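## 4. What the children did with the money

I'll start with the tins, because the tins taught me more than the questionnaires did. At Prullside Primary every class had its own collecting tin for the November walk, and I'd gone in expecting the usual pattern, where a handful of keen families bring in most of the cash and everybody else drops in a coin or two. Gil-soo Ahn and I sat in the school library and went through the pledge sheets twice, and the totals came to 1,791 for the walk and 2,341 for the cake and book sale the week after (both in pounds, both before the bank took its fee for the coins).

What surprised me was how much of the walk money came from outside the school gates. Children had asked neighbours, the man at the chip shop, a great-aunt in Gruvau who sent a cheque! The sale was much more of a family affair – parents baked things and then bought them back, which several of them found very funny when I interviewed them.

Hedvika Šimko, who ran the classroom talks with me, had a hunch that children who knew the pupil being helped would ask more people. I liked the idea and still do, but our sheets don't back it up very well. The pupil's own class asked up to 25 people each, and so did the Year 3s, most of whom had never spoken to him. Xóchitl Cortés has suggested that the Year 3s were simply copying older brothers and sisters, and I think she may be right, though we didn't write down who had siblings and I'm kicking myself about that.

### 4.1 Choosing a cause

The second school, Zerouali, did things the other way round. There the pupils picked the cause themselves from a list pinned up in the hall, and they'd set a target of 1,000 before anyone had agreed what to do to raise it. Radoslava Matoušek's notes from those meetings are a joy to read. One girl argued for the hospice on the grounds that it had a pond. The science club wanted the money kept for kit, lost the vote by a mile, and then turned out in force for the sponsored silence anyway.

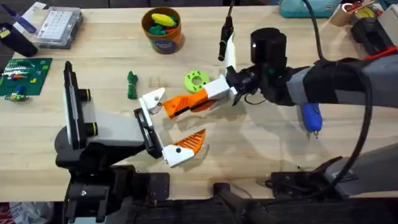
*Figure 3. Two robot arms facing each other over a wooden tabletop.*

I've kept the club's vote in the main count, although Jenő Kocsis felt it should sit on its own as a cause closer to home. We went back and forth on this for weeks. Moving it shifts the "helping someone else" share a little and leaves the order of the causes as it was, so the tables in Section 5 use my version and his is in the appendix.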